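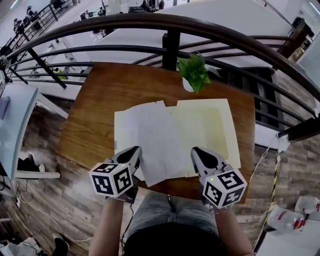
**Lama Karam**
Communications Lead, Kastier

**SOSETAR, August** — Kastier has published a new setup and care routine for the Veloso, its pair of hand-held grippers used to record manual tasks for robot training. The routine replaces the old maintenance sheet and applies to every pair now in service.

The Veloso is held one gripper to each hand. The operator does an ordinary job, such as moving sheets of paper in and out of a folder, and the grippers record the motion. A cube printed with square markers sits on each gripper so that its position can be tracked. Most faults reported to the service desk concern those cubes, the jaws or the cabling.

Kastier reviewed 1,118 service tickets before writing the routine. Of those, 394 were closed with no parts replaced. In most of these cases the operator had started work with a cube slightly turned on its mount, or with a dirty marker face.

"People were sending us grippers that needed a cloth and a hex key," said Grigore Cozma, service manager at Kastier. "We would rather they had the grippers back in their hands the same morning."

The routine has two parts. The first is done at the start of each session:

- Wipe every marker face with a dry, lint-free cloth. Do not use alcohol on the print.
- Check that the cube does not turn or rock on its mount.
- Confirm a steady green light on both grippers before picking anything up.
- Open and close the jaws fully, five times per side. They should meet along the whole gap.
- Route any cable down and away from the forearm, with enough slack for a full reach.
- Record one short trial with thin material. Paper is suitable, as a jaw that closes unevenly tends to pull a sheet to one side.

The second part is done every 1,000 jaw cycles. The jaws come off, the stem is cleaned and lightly greased, and the closing width is set again with the gauge supplied in the case. The lens is cleaned last, after the grease has been put away. Petrică Neagu, the technician who wrote this section, timed it at 43 minutes for a pair.
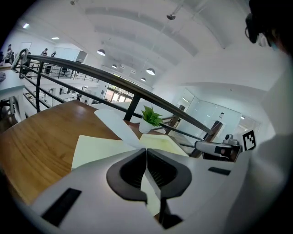 *Gripper jaws facing sheets of paper on a wooden table, with a second gripper-like device at right.*

Jaw pads are no longer replaced on a fixed schedule. Under the new routine they are changed when the edge is visibly rounded or when the trial fails twice in a row — whichever comes first. Left and right pads must be changed together.

The Burby calibration tool, which ships with each pair, has been updated to match. It now asks for the cube check before it will start a calibration, and it keeps the cycle count for each gripper separately.

"The separate count was the thing our operators asked for," said Jaruwan Noiphan, who runs operator training. "Most of them wear out the right side first."

The routine and the Burby update are free to all Veloso owners. Printed copies can be ordered from the Kastier service desk in Sosetar. Owners whose grippers fail the cube check after the mount has been tightened should stop using them and contact the desk for a replacement mount.

**Press contact:** Lama Karam, Kastier, Sosetar
**Technical questions:** Lucian Barbu, Veloso product support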